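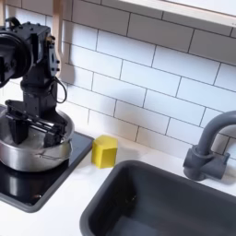
Steel pot on a black cooktop.

Home | Course pages | Handouts | Reading list | Contact

Cooking Pulses and Leafy Greens: Handout 4

Right, last time I rushed the end and a few of you looked a bit lost, so I'm going back over soaking before we get on to the greens.

Dried beans are mostly starch and protein packed into cells, and the cells are glued together with pectin. Cooking a bean is really two jobs at once. Water has to get in and swell the starch, and the pectin has to loosen so the cells slide apart when you bite. If the first happens without the second you get that horrid squeaky bean that's hot all the way through and still tastes raw. I've served those to guests (never again!).

Salt in the soaking water helps. I know, your gran said it toughens them, and so did mine. The sodium swaps places with some of the calcium and magnesium in the skins, and the skins soften more evenly. Acid is the one to watch. Tomatoes, vinegar or lemon hold the pectin firm, so put them in once the beans are tender. Hard water does much the same, and anyone living out at Grokenside will have noticed their chickpeas take for ever.

A word on red kidney beans, and please do write this one down. Soak them, throw the water away, then boil them hard in fresh water before you turn them down to simmer. A slow cooker on low doesn't get hot enough to deal with the toxin.

Now, greens. I'm using orach this term because the Taltetow plot has masses of it and I love the stuff. It's a cousin of spinach, a bit saltier, and the red kind turns everything pink. The green in a leaf is chlorophyll, and it goes that dull army colour when it loses its magnesium. Heat and acid both push it that way, so it's a big pan, plenty of boiling water, lid off, and out again quickly. Dress it at the table.

For next time:
- read Wasilewska, chapter 2, and skip the bit on canning
- soak two lots of the same bean overnight, one salted and one plain, and cook them for the same time
- bring your notes on the skins, however messy

The write-up is worth 20 marks and I'd much prefer one honest page to a padded-out epic. If your beans go wrong, tell me how they went wrong, I'm quite nosy about that sort of thing.

Shares 4 | Comments 2

Contact the course office | Copyright Taltetow Evening Classes | Back to top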